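How to tidy up a streaming watchlist (and stop paying to scroll past it)

Every streaming service wants you to have a watchlist. I have my doubts about why. A long list makes you feel there is plenty left to see, so you keep the subscription for another month, and then you watch the same old detective repeats anyway. Mine had reached 300 titles across four services before I sat down one wet evening in November and went through it. What follows is the method I used, with the bits that didn't work left in.

What you need

A pen, some paper, and your login details for each service. You'll see people recommending apps for this. I tried two. Both wanted my email address, one wanted my viewing history, and neither knew that half the films on my list had been taken down. Paper is fine.

Step 1: Get everything in one place

Open each service on a computer, not the telly. Typing titles into a television with a remote is miserable, and some TV apps only show part of your list. Write down every title, and next to it write F for film or S for series. If a series has more than one season, put the number as well. You'll want that later when you come across something with nine of them.

Don't bother noting the star ratings or the percentage match. I have never worked out what a 97% match is matching. I was once given one for a baking contest on the strength of having watched two war films.

Step 2: Cross off what has gone

Titles leave all the time, and some services quietly keep the tile on your list with a greyed-out button. Click into each one. If it won't play, or it now asks you to rent it, strike it through. I lost 43 this way, including the only Italian crime drama I had been looking forward to.

Step 3: The ten-minute test

The usual advice is to ask whether a title still excites you. I don't find that much use, as most things look exciting when they've been reduced to a poster and one sentence. Play the first 10 minutes instead. Skip the trailer, which has been cut by people whose job is to sell it to you. If you'd rather put the kettle on than carry on, cross it off.

You won't get through the lot in one go. Do three or four a night, before whatever you had planned to watch.
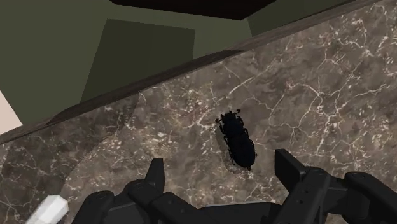

Gerardo Costa wrote in to say that ten minutes is nowhere near enough, and that he'd have thrown out Clirnuncombe before the second murder if he had gone by my rule. "Slow starters deserve a full episode," he says, "or you'll end up with nothing but car chases."

He has a point about Clirnuncombe, which spends most of its opening on a man looking for his hat. I'd still say that if a series needs an hour to get going, somebody should have had a word with the editor. By all means give a slow one a full episode if a person you trust has told you to. The service telling you that everyone is watching it doesn't count.

Step 4: Sort by length, not by mood

Mood lists are a nice idea and I've never kept one up. You make a folder called "cosy" and then spend twenty minutes wondering if a submarine film belongs in it. Three piles will do: under an hour and a half, over an hour and a half, and series. When it's nine o'clock and you're tired, you only need to look at the first.

Step 5: Pay for one service at a time

Count up which service holds most of what is left. Keep that one and cancel the others until you've finished. Check the renewal date first, and if you're on a yearly plan, read the terms before you press anything. You may be offered a discount to stay. I was, and it ran out before the next series of Irngate had even arrived.

Most services say they'll hold on to your list for a while after you leave. I wouldn't rely on it. Keep the paper.

Step 6: Set a limit

Mine is twenty titles. If something new goes on, something old comes off. Manuela Rinaldi has told me she has more than 1,000 saved and is perfectly happy, so do as you like, but I'd be surprised if she could name a quarter of them.

Next month: switching off autoplay previews, on the services that will let you.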